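Subject: Re: [robotics-users] Open day at Kedholm, who was there?
From: Rogério Bezerra
Date: 11 March 2018

Hello all,

I promised to write to the list after the visit, so I try to put my notes in order.

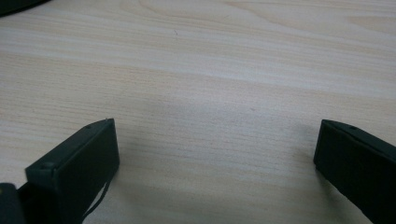

I went to the Kedholm open day with two colleagues from our workshop. We came mostly for the session on hand-held grippers, which was in the second hall, after the packing line. The first hall was full of visitors and it was hard to hear the guide, so about the packing line I can say very little. Maybe another member can write on it.

First I answer the questions from Plustier, which I quote so the others can follow.

> Hi list,
>
> I could not get a place for the Kedholm visit this year. If anyone
> goes, could you please find out:
>
> - do they let visitors hold the gripper, or do they only show it?
> - are the fingers printed in house, and can they be changed?
> - what do they do about the cable? Ours catches on everything.
> - is the Mwakalinga software shown with it, or only slides?
>
> I remember their open day of 2006, when everything was behind glass
> and we got a pen and a brochure. I hope it is better now.
>
> Thanks in advance,
> Plustier

Holding the gripper: yes, they let us. We were divided into groups of 4 and each person had a turn at a table. The trainer was patient and she repeated the explanation for every group, also for one man who came back a second time. She asked us to begin with the fingers fully open over the bare part of the table, to wait a moment, and only then to go for the object. I started too fast and she stopped my recording and made me do it again. When I watched the others I understood what she wanted. With a clear start it is much easier to cut the recordings later, so she told us, and at our workshop we lose many hours exactly with this cutting.

The fingers: they are black plastic, with a square kind of profile, and have small screw holes near the tip. I asked if the holes are for soft pads. She said that pads can be mounted there, but they prefer to teach without them, so that people learn to close gently. The printing is made by Grernley and not in the house. A set is held by screws and she told us it needs 3 minutes to exchange. I did not see her do it, so please take this number as hers and not mine.

The cable: I am sorry, Plustier, I have no miracle for you. A thin black one was hanging down at the inner side of the left finger on the gripper I looked at. I asked about it, and the answer was that you get used to it. My colleague proposed a small clip on the body and the trainer wrote this down in her notebook, but I think it was politeness.

The software: it was shown live, on a big screen next to the coffee. Mwakalinga is now the name for the whole package, before it was only the viewer. They have collected 3000 recordings since September and they showed us how to sort them by task and by operator. The search was slow when all visitors looked at it together. I was interested in one function, where you mark a bad recording and write the reason in a short field. We do this in a paper notebook now, and nobody can read my handwriting.

Some points that I did not like. The tables have a light wood surface with a shine, and the lamps make reflections on it. Also your own shadow, or the one of the tool, falls into the place where you work. I asked if they will put a dull mat on the tables. The trainer told me they want different conditions on purpose, and a person from the software side, standing next to her, said that he would very much like a mat. So I believe this discussion is not finished inside Kedholm.

The visit to the workshop upstairs was cancelled and we did not get a reason. If you travel far for the next one, ask before if upstairs is included.

For lunch there was soup and bread, good, but the line was long. Parking is free behind the building if you give your plate number at the desk. We forgot it and had to walk back.

I have the printed handout with the exercise steps, both sides of one sheet. If someone wants it, write to me directly and not to the list, please, because the attachment limit is small and last time my message was returned.

One question from my side: does anybody use the Grernley fingers with thin objects, like cards or washers? I tried a washer there and could not get it up from the table, and I don't know if it was the fingers or me.

Best regards,
Rogério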